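Wesau Fund for Reporting names Pálfi Fellows

2018-07-24

FOR IMMEDIATE RELEASE

The Wesau Fund for Reporting has picked 3 journalists for its second round of Pálfi Fellowships. Work starts in November. Names go out once contracts are signed, probaly next month.

A total of 186 applications this round, up on last time. Freelancers mostly. Topics: court records, river freight, rural hospitals, private security firms.

Each fellow gets a monthly stipend, travel money, an editor and legal review before publication. Two of the projects are book length. The third is a magazine series, first part to run in the Ravico Review next spring.

Fellows keep all rights to thier work. The fund asks for a credit line and one public talk.
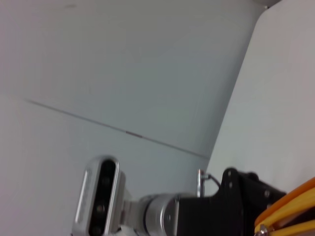

Talks will be held at Fletasora House, free, seats by sign-up. Dates to follow.

About the fund: Wesau pays for long-form reporting that takes a year or more. Past fellows have published with newspapers, radio and small presses. Paid for by reader gifts, 1,499 donors last year, and a grant from the Pálfi estate.

Next call for applications opens after the November start. Guidelines on the fund's site. Press questions to the Wesau press desk, weekday mornings best.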